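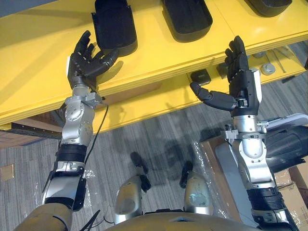 ## Unit 4: Forms of Petition in the Psalms

Reading: Psalms 13, 22 and 86, and Ellis, chapter 10.

A psalm of petition usually contains an address, a complaint, a request and a statement of trust. The order varies. Psalm 13 has all four in six verses and is the text for the first hour.

- **Address.** God is named or called directly, often in the first line.
- **Complaint.** The speaker states the trouble. Note the repeated "How long" in 13:1-2.
- **Request.** Marked by imperative verbs: look, answer, give light.
- **Trust.** Begins at 13:5 with "But I." Lawal treats this as a later liturgical addition; Kahraman reads it as original. Know both positions.

Psalm 88 lacks a closing statement of trust. Compare its last verse with 13:6.

### Written work

Mark the four parts in Psalm 86, giving verse numbers. Parts may recur. Add a paragraph of no more than 30 lines on verses 14-17. Hand in to Elin Parry, room 522, by the end of December.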